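A Table, Two Arms and a Set of Bowls: Interview with a Workshop Member

Published December 27, 2019

The shared workshop at Daltov is open to anyone who pays the monthly fee, and most of its members come to repair furniture or bicycles. One of them has spent the second half of the year on a two-armed robot intended to handle kitchenware. Orkisia, the newsletter of the Daltov workshops, spoke to the builder, who asked to be referred to by role only.

The project began in July under the name Bimden. The builder had previously worked with a single arm and found it limiting. "With one arm you can lift a cup," the builder said. "As soon as the thing you want to move is wide, or slides when you touch it, you wish for a second hand. I wished for one for two years before I did anything about it."

Much of the early effort went into the table. The covering is stretched over the top and clamped at the front edge, and the builder regards it as a part of the machine in its own right. "The first cloth moved each time an arm brushed against it. I lost 35 trials to that before I bought a bracket. There is still a wrinkle near the front, which I intend to deal with."

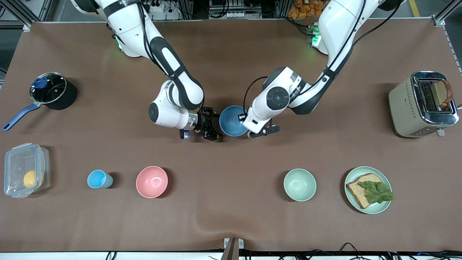

The choice of objects was also a matter of some thought. The builder wanted items that would be found in an ordinary kitchen and declined an offer of machined test blocks from Górecki, a small metal shop in the same yard. "They were beautiful blocks. I have never had to put one away after supper, though. A saucepan has a long handle and a lid, and a slice of bread has no firm edge at all. Those are the problems I was interested in."

Bowls have received the most attention. In the present routine the two grippers approach a bowl from opposite sides and meet its rim together. According to the builder, the difficulty lies in timing – if one gripper arrives early, the bowl is pushed away before the other can reach it. The target is 100 attempts in a row without a person stepping in. The best run so far stands at 63 short of that figure, and the builder was frank about the reasons.

"Most of it is my own code. I had a waiting step of 300 milliseconds which I had copied from the old arm and never questioned. Once I took it out, the left side behaved much better. The right side is another story."

A second line of work concerns lifting a bowl with one gripper alone, by placing one finger inside the opening and the other outside the wall. Here the view from the wrist is the one the builder relies on. "From the side you believe you are lined up. From the wrist you see how far off you are. Shadows are a nuisance as well, as a dark patch beside a bowl can look very much like part of the bowl to my software."

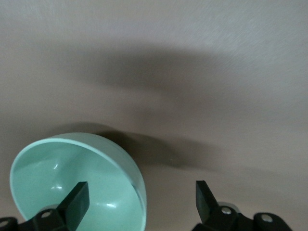
The mint-green bowl seen from the wrist, with the gripper fingers spread wide.

Asked about cost, the builder preferred not to give a total, but did say that cables and connectors had come to more than expected. Cable routing has been redone 5 times. Members with experience of the subject are invited to look it over, particularly at the wrists.

The builder does not plan to sell the machine or to enter it in any competition. Notes on the table layout and the gripper routine will be placed in the workshop's shared folder once they have been tidied up. "They are written for me at present, and half of them are complaints," the builder said. "I would like somebody else to be able to follow them." The next stage will be the lid of the saucepan.

Contact Orkisia | © 2019 Daltov Workshops | Back to top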